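Grukby butcher-block oil, 6 months in – a quick review

Short version: buy it, but read the drying bit first. The label says overnight. No. Took 2 full days before my top stopped feeling tacky, and that was in May with the windows open.

I've been through Van Dijk oil (fine, smells like a garage) and the Vusuvel wax paste, which left white crud in every seam. Grukby is thinner. Wipes on with an old T-shirt, no streaks. One 23 dollar can did three coats on the kitchen counter and theres still a bit sloshing in the bottom.
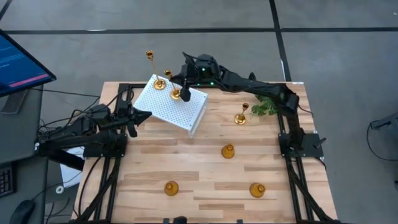

Maple-colored strips, white perforated box on top.

Color change is small. Goes a touch warmer, thats it. If you want dark, get a stain. Joris Hoekstra asked in the comments on my last post if it hides scratches – no, it does not. Sand first. I used 120 then 220 and wish I'd gone slower on the 120.

Water beads nicely for the first month or so. Coffee rings wiped off in the morning. Red wine left a ghost, gone after a light sand and another coat.

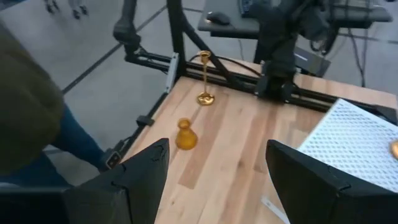 The lid is the worst part. Thin metal, bends the first time you pry it, never seals right again. I moved mine to a jam jar. Ullora sells theirs in a screw-top bottle and I dont see why Grukby can't do the same. Smell is mild, kind of nutty, gone by next day.

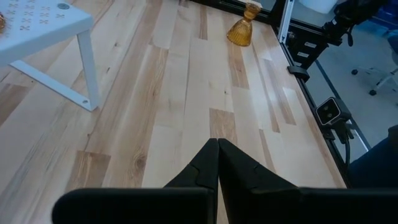

Light strips, seen close up.

Would I buy again? Yes, for counters and tables. Cutting boards I'd stick with plain mineral oil, cheaper. 4 out of 5, one off for the lid.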